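5 Aufstellen und Einräumen des Regals

Dieses Kapitel gilt für das Steckregal Nollora in der Ausführung mit gelben Böden und schwarzem Rahmen. Wer die graue Ausführung gekauft hat, kommt mit denselben Schritten ans Ziel, nur etwas weniger fröhlich.

Planen Sie für den Aufbau einen Vormittag ein. Auf der Verpackung steht etwas anderes. Die Verpackung wurde von der Vertriebsabteilung beschriftet.

5.1 Bevor Sie anfangen

Legen Sie bereit:

Gummihammer (liegt bei, im Karton mit den Pfosten, meistens ganz unten)
Wasserwaage
Bleistift
Wandwinkel Skindolero mit Schrauben
Bohrmaschine und Dübel, passend zu Ihrer Wand
eine zweite Person, die beim Aufrichten Zeit hat

Prüfen Sie den Inhalt anhand der Packliste. Im Beutel befinden sich 16 Verbinder und 20 Fußkappen. Sie brauchen weniger Fußkappen, als der Beutel hergibt. Die übrigen gehören in die Schublade, in der schon die Inbusschlüssel der letzten Möbelkäufe wohnen.

Vorsicht: Die Kanten der Rahmenteile sind entgratet, die der Verpackungsbänder leider nicht. Handschuhe tragen.

5.2 Standort wählen

1. Stellen Sie das Regal an eine gerade Wand. Eine Wand, die nur gerade aussieht, erkennen Sie spätestens in Schritt 6 von Abschnitt 5.3.

2. Lassen Sie vor den Böden so viel Platz, dass Sie ein Teil mit beiden Händen herausnehmen und sich damit umdrehen können. Messen Sie das mit einem echten Karton aus. Mit ausgebreiteten Armen und gutem Willen kommt man regelmäßig auf zu kleine Werte.

3. Auf Teppichboden setzt sich der Rahmen in den ersten Tagen noch. Verwenden Sie die breiten Fußkappen und ziehen Sie das Regal nach dem Beladen nicht mehr über den Flor. Der Teppich merkt sich das.

Hinweis: Auf Hartböden nehmen Sie die schmalen Kappen. Die Kappen sind mit B und S gekennzeichnet, beides auf der Seite, die nach der Montage unten liegt.

5.3 Rahmen und Böden montieren

1. Legen Sie zwei Pfosten parallel auf den Boden, Schlitze nach oben.

2. Stecken Sie die Querträger ein und schlagen Sie sie mit dem Gummihammer fest. Ein sattes Geräusch bedeutet, dass der Träger sitzt. Ein helles Geräusch bedeutet, dass Sie den Pfosten getroffen haben.

3. Setzen Sie die diagonalen Streben an den Schmalseiten ein. Ohne die Streben steht das Regal auch, allerdings nur, solange es niemand benutzt.

4. Richten Sie den Rahmen zu zweit auf. Vereinbaren Sie vorher, wer „Hoch“ sagt.

5. Legen Sie die Böden von unten nach oben ein. Die glänzende Seite zeigt nach oben. Schutzfolie vorher abziehen; unter Last geht das nicht mehr, und in Streifen sieht sie auch nach Jahren nicht nach Absicht aus.

6. Prüfen Sie mit der Wasserwaage und schrauben Sie den Wandwinkel an. Bleibt zwischen Pfosten und Wand ein Spalt, legen Sie die mitgelieferten Distanzscheiben unter. Gefaltete Pappe ist keine Distanzscheibe.

Achtung: Das Regal darf erst beladen werden, wenn der Wandwinkel verschraubt ist. Das gilt auch für „nur schnell mal abstellen“.

5.4 Einräumen

Räumen Sie von unten nach oben ein, schwere Dinge zuerst. Flache Teile wie Schalen oder Matten gehören auf einen mittleren Boden, nebeneinander und mit etwas Luft dazwischen. Sobald man sie stapelt, wird grundsätzlich das unterste gebraucht.

Der untere Boden darf beim ersten Einräumen ruhig leer bleiben. Er füllt sich erfahrungsgemäß bis November von selbst, und zwar mit Dingen, die man sonst auf den Teppich gestellt hätte. Halten Sie den Boden vor dem Regal bis dahin frei.

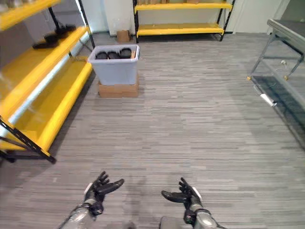

5.5 Belastung und Pflege

1. Jeder Boden trägt bis zu 9 kg, wenn die Last gleichmäßig verteilt ist. Ein einzelner schwerer Gegenstand in der Mitte ist nicht gleichmäßig verteilt, auch wenn er schön symmetrisch steht.

2. Wischen Sie die Böden mit einem feuchten Tuch ab. Kein Scheuermittel, keine Stahlwolle. Auf Gelb sieht man Staub spät und Kratzer sofort.

3. Schwarze Gegenstände mit Gummiunterseite können auf der Oberfläche Schatten hinterlassen. Heben Sie sie gelegentlich an und schauen Sie nach. Frische Abdrücke lassen sich mit dem Reiniger McIntyre entfernen, ältere werden Teil der Einrichtung.

4. Ziehen Sie den Wandwinkel nach 11 Wochen einmal nach. Tragen Sie sich den Termin ein.

5.6 Wenn etwas nicht stimmt

Das Regal wackelt: Streben prüfen, dann Fußkappen. Auf Teppich sitzt häufig eine Kappe der schmalen Sorte dazwischen.

Ein Boden klappert: Er liegt nicht in allen Verbindern. Herausnehmen, neu einlegen, mit der flachen Hand andrücken. Der Gummihammer bleibt in diesem Fall liegen.

Ein Teil fehlt: Ersatzteile gibt es bei Virkotbridge unter Angabe der Nummer auf der Packliste. Bewahren Sie die Packliste deshalb auf, am besten nicht im Karton, den Sie gleich zum Altpapier bringen.

Stand der Anleitung: 25. Juli 2026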